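Dinner at Kiiskinen, Cistadport
September 11, 2025
Filed under: Restaurants, Cistadport

Kiiskinen occupies the ground floor of a former customs office on the harbor side of Cistadport, two doors from the ferry ticket hall. The restaurant seats 40 guests in a single room, with a further six places at the counter. It opened in the spring under the ownership of the group that runs Pastach, the bakery and lunch room on the hill, and shares its supplier of flour, butter and cured fish.

This review is based on two visits, both paid for in full by the author and both booked under a name the restaurant would not have recognized. The first was an early dinner for two. The second was a later table for four, which allowed most of the menu to be ordered. The kitchen does not offer a tasting menu, and portions are intended for one person unless marked otherwise.

Bread is charged separately and should be ordered. It comes from Pastach and is a dark rye loaf with a thick crust, served with salted butter and a small dish of pickled cucumber. On the first visit it was still warm. On the second it was not, and the crust had toughened a little, although the flavor was the same.

Among the starters, the smoked whitefish with horseradish cream was the strongest. The fish had been smoked lightly enough to keep its texture, and the cream was sharp without covering it. Beet soup was well made but under-seasoned on both occasions, and salt had to be requested. A plate of fried potato cakes with sour cream and chives was generous enough to serve two.
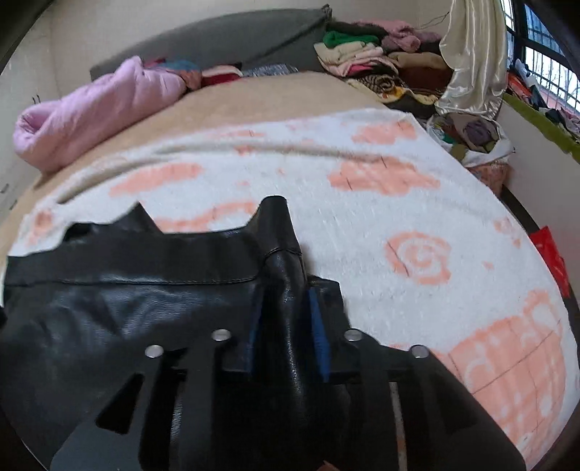
Black leather, with the stitched seam showing.

Main courses are priced from 29 upward. Braised pork cheek with barley is the dish for which the kitchen has become known locally, and the reputation is deserved. The meat separates under a fork, the barley has been cooked in the braising liquid, and a spoonful of lingonberry provides the acid that the plate requires. The pike-perch was less successful. It was properly cooked on the skin side but arrived in a butter sauce that had begun to split, and the boiled potatoes beneath it were plain to the point of neglect. When this was mentioned, the server offered a replacement at once – an offer that was declined, as the table had nearly finished.

The vegetarian choice is a stuffed cabbage with mushrooms and buckwheat. One member of the second party considered it the best plate of the evening. The author found it rather heavy, though the mushroom broth poured around it was excellent.

Desserts are limited to three. The cardamom custard is recommended. The apple cake is the same cake sold at Pastach during the day, and readers who intend to visit both establishments may prefer to have it there, where it costs less.

The wine list is short and leans heavily toward Riesling. Several bottles are offered by the glass, and the most expensive bottle on the list stands at 230, which seems ambitious for a room of this kind. The house beer is brewed in Turnska and is a pale lager of no great character. It does, however, go well with the whitefish.

Service was courteous and somewhat slow. On the second visit there was a wait of 40 minutes between starters and main courses, without explanation until one was requested. The room is also loud once full. The floor is tile, the ceiling is high and there are no curtains, so parties hoping for quiet conversation should ask for one of the tables along the rear wall. 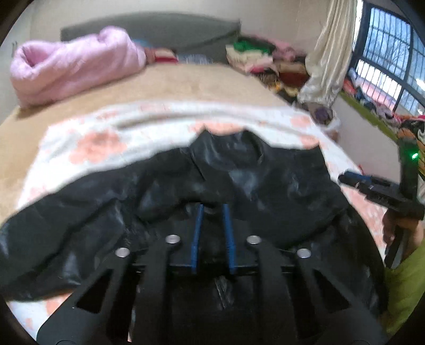

Coats are taken at the door and hung in a small closet behind the counter. Later in the evening the closet fills, and guests at the last seating may be asked to keep their coats on the backs of their chairs. The chairs are low and the aisles narrow, so long coats tend to reach the floor.

Reservations are accepted by telephone only, up to four weeks ahead. The counter is kept for guests without a booking. Parking is available in the ferry lot, 500 yards to the east, and is free after six in the evening. The entrance has a single step, and a ramp can be set down on request.

A review of the new lunch menu at Pastach will appear later in September.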